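The Desk Comes Back to the House

Last updated Mar 5, 2018
66 shares | 11 comments

For most of the last century, a desk at home was a sign of one of two things. Either there was a student in the house or someone paid the bills there. It stood in a hallway or the corner of a bedroom, and it was usually the first piece of furniture to go when the family moved.

Rebecca Leone has sold used furniture in Bistmont for 11 years, and for much of that time she would not take desks. They were heavy, they filled the van, and they sat on the floor of the shop until she marked them down to the price of a lamp. "I had one rolltop for so long that customers thought it was my own," she says. She gave it to a church in the end.

Now she gets more calls for desks than for dining tables. The people who ask want something small, with drawers, that will fit against a bedroom wall. They don't want a computer desk with a sliding tray. Most of them have a laptop, and the tray is in the way of their knees.

The older desks Leone sees were built around paper. A clerk's desk from the Tremetthorpe works, which closed its Bistmont plant when the rail line went, had a deep drawer on one side for ledgers and a row of shallow ones for forms, stamps and pen nibs. The kneehole was narrow. The top sloped a little toward the writer, and people who buy one today often put a strip of wood under the front legs to level it out.

Home models followed the office ones, with less storage and better paint. By the time Solís brought out its line of bedroom sets, the writing desk and the dressing table had nearly become the same object. Each had a flat top and a drawer on either side. The buyer could add a mirror or a set of shelves and decide what to call it. A Solís catalog from that period shows the same piece on facing pages, once with a typewriter and once with a hairbrush.

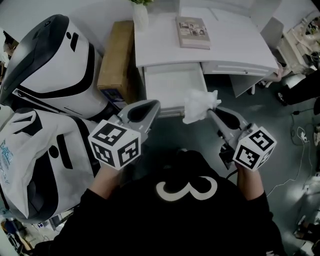
A white desk with its left drawer pulled open. A book and a vase of green leaves share the top.

The drawers are what people argue over. A wide drawer under the top holds a lot but lowers the space for your legs, and anyone tall will find the bottom of it within a week. Two small drawers with a gap between them solve that but leave no place for a large sheet of paper. Leone tells buyers to bring a chair along when they come to look. Few of them do, so she keeps one by the door.

She also pulls every drawer all the way out before she pays for a desk. The joints at the front corners take the strain, and a drawer that has been yanked for decades will show it there first. Runners can be rubbed with a candle stub. A split drawer front is a bigger job, and on a cheap desk it isn't worth doing.

What people leave inside is another matter. She has found report cards, foreign coins, a set of house keys with the address still on the tag, and a stack of letters that she mailed back to the seller. One desk from a farm sale had 1,339 trading stamps in its bottom drawer, bundled with rubber bands. The woman who bought the desk counted them at her kitchen table and called the shop to report the number.

Hutches have come back with the desks, though more slowly. The hutch is the upper part, a set of shelves or cubbyholes that sits on the desk or is fixed to it. In the years when everyone had a deep, boxy monitor, hutches were taken off and left at the curb. A desk that still has its own can sell for roughly 55 dollars more than the same desk without. Matching a loose hutch to a bare desk almost never works. The widths are close but not the same, and the white paint on one has yellowed more than on the other.

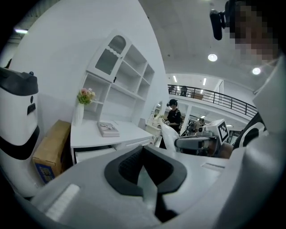
A desk with an attached hutch, behind a brown cardboard box.

New makers have noticed. Avano, which started with shelving, added a desk to its range last August – a plain one, sold flat, with a hutch offered as an extra. Leone put one together for a neighbor and thought it was decent for the price. Her complaint was the drawer depth. A standard folder would not lie flat in it, and the neighbor ended up keeping her tax papers in the hutch, standing on end behind a row of cookbooks.

She has a desk at home herself, a pine one with a burn mark from an iron. Her son does his homework there until supper. After that she uses it for the shop accounts, which she still writes out by hand – one page a month, in a green ledger that just fits the left drawer.

Contact the editors | Copyright 2018, all rights reserved | Back to top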